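Mallar to host regional trade meeting for bowling centre operators in October

Programme covers lane maintenance, pricing, league scheduling and a shared keynote session

The Zorura Bowling Centre Association has confirmed that its next regional trade meeting will take place in Mallar in October. The meeting is open to owners, managers and technical staff of member centres, and to suppliers holding a current associate listing. It replaces the separate spring and autumn meetings held under the previous calendar.

The programme consists of 9 sessions, delivered in 2 parallel streams. The technical stream deals with lane surfaces, oil patterns, pinsetter servicing and the storage of spare parts. The business stream deals with hourly and per-game pricing, league retention, junior coaching and food service. Delegates may move between streams without giving notice, except for the pinsetter workshop, where places are limited by the space behind the lanes.

The keynote session will be shared by both streams and will open the Saturday programme. Its subject is the balance between league play and casual bookings on weekday evenings. The association has asked for the address to be kept short, with the remaining time given to questions from the floor. Questions may be sent in advance using the registration form.
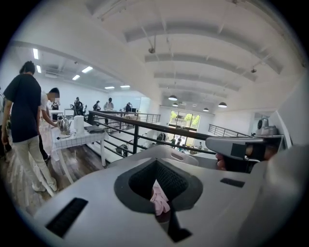
Mohammadi wrote in response to the draft programme that the keynote subject was the right one but that an hour was too little for it, and that centres with fewer than a dozen lanes face a different problem from larger ones: a single league night can take up the whole building, so there is no balance to strike. The same response asked for small centres to be given a discussion table of their own.

The association has accepted the second point. A small-centre table will run during the afternoon of the first day, with notes circulated to all delegates after the meeting. The length of the keynote session remains unchanged.

The exhibition hall will hold 40 stands, allocated in order of receipt of the signed booking form. Stands are supplied with one table, two chairs and a single power outlet. Exhibitors who need additional power, or who intend to show machinery with moving parts, must state this at the time of booking and supply a current inspection certificate. Lane machines may be demonstrated only on the lanes set aside for that purpose and only in the hours shown in the exhibitor timetable. Oil and cleaning fluids must be removed from the hall at the close of each day.

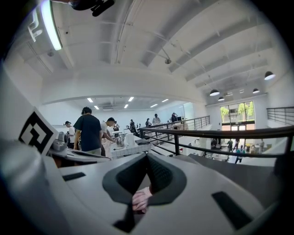 Payment for stands is due when the booking is confirmed. A stand not occupied by the opening of the exhibition may be reassigned, and the fee will not be returned. Two exhibitors may share a stand provided that both are named on the form and both hold an associate listing.

The delegates' tournament will be held on the evening of the first day. Teams consist of 3 bowlers, drawn from at least two centres. Scoring is by total pinfall over three games, with handicap calculated from the averages declared on the entry form. Bowlers without a recorded average will be assigned one after their first game. House balls and shoes are included in the entry fee. Delegates bringing their own equipment should note that the lanes will carry a standard house pattern, which will not be altered for the event.

Surkis, the association's scoring software partner, will provide live results on the monitors above the lanes and a printed sheet for each team. The same system will be used in the business stream session on league scheduling, where delegates will work through a sample fixture list with byes, postponed matches and split seasons.

Registration is now open to members. Each centre may register up to two delegates at the member rate; further delegates pay the standard rate. Changes of name are accepted without charge until the registration desk opens. Cancellations must be made in writing.

Accommodation is not included in the registration fee. A list of hotels within walking distance of the venue is available from the association office, along with parking details and the access times for exhibitors' vehicles. The full timetable, with room numbers, will be sent to registered delegates before the meeting.

Press passes are available on request from the Zorura Bowling Centre Association office.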